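Every time the central bank moves its rate, my inbox is full of forecasts for the currency by lunch. I read them for many years, and I want to argue that small investors should stop trading on them.

My own case is not special. In April I opened a position against the dollar with Zelus, the broker I use, after three reports told me the same story. The position was small, 1,000 euros. By Monday I had lost 84 of them, and the reports had already changed their opinion without saying so.

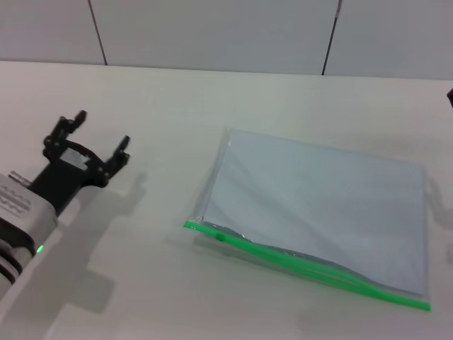 The problem, in my view, is the time. A forecast reaches the bank desks first, then the paid letters, and only then people like me. When I read that "the market expects a cut", the price has this cut inside already. I am paying for old news, and I pay the spread on top of it.

Some readers of the Custska newsletter will answer that a stop order protects them. It helps, I agree. But a stop placed 40 pips away is easily touched in a nervous hour, and after that the price often goes back to where it was. You were right about the direction and you still lost.

I do not say that currencies should be ignored. If you have a salary in one money and a mortgage in another, you must think about the rate, and maybe fix it for a part of the sum. I did this with 2 payments last year and slept better. For the rest, I keep my savings in the currency I spend.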